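Subject: Re: [supporters] Away travel for the Cornier match and the new ground rules

> Does anyone know what is happening with tickets for Cornier away?
> The club site says 424 for the visiting end, but last season we
> had more than that and still sold out before general sale. Also,
> is it true the coach leaves earlier this time? I finish work at
> noon and would like to know whether I can make it. And has the
> club said anything about the terrace at our place?

I called the ticket office this morning, so I can answer most of this.

The 424 is right. Cornier have closed the uncovered part of the away end while the wall behind it is rebuilt, and they don't expect to have it back until January at the earliest. Our allocation is what is left, all seated, all in the block nearest the main stand. Season ticket holders get first call and can buy one each. If any are left after that they go to members, then general sale. The office doesn't think it will get to general sale.

Tickets are paper only. Cornier's turnstiles can't read our phone tickets, so if you buy online you have to pick up at the window. They will not mail them this close to the game.

On the coach: yes, it is earlier. We leave from the Boros parking lot at 12:15 and there is no second pickup in Flesia this time. The bridge work has added a lot to the trip and we missed the first 17 minutes last year, including both of our goals. If you finish at noon you may just make it, but we can't hold the coach. Fare is 18, same as before, pay when you board.

The coach can't park at the ground. It drops off by the fire station and it is a ten minute walk up the hill from there. Anyone who has trouble with the hill should tell me beforehand and I will ask Cornier about a space for a car near the gate. They were good about it last time.

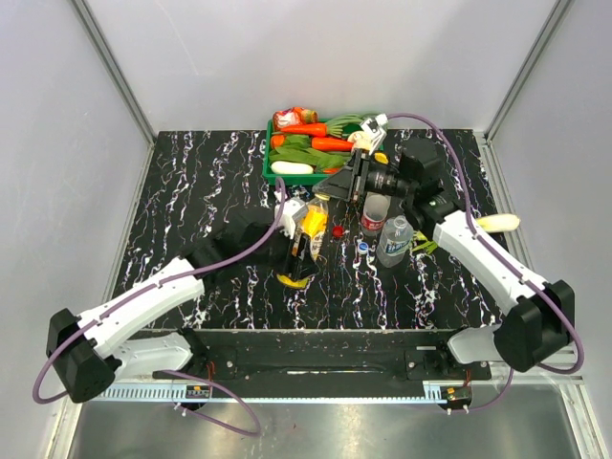 As for our own ground, the club has confirmed that capacity stays at up to 3000 for the rest of the season. The safety inspection on the terrace went fine, but the extra exit on the north side has to be finished before they can raise it. The work is supposed to start when the season ends. Until then the Flollow Road gate will open 90 minutes before kickoff for every home game and not an hour as it was in the fall.

One thing I could not get an answer on is the cup replay, if there is one. The office said it would be at our place on a weeknight, but they had no date and no prices. Season tickets will not cover it. Your seat will be kept for you until two days before the game, same as the last round.

Flags and drums - Cornier allow flags without poles, one drum, no smoke. The drum has to be cleared with them first and I have sent that email already.

If you want a place on the coach, reply to me off list with how many seats. Please don't reply to the whole list, it fills up people's inboxes and I lose track of who has asked.

Travel secretary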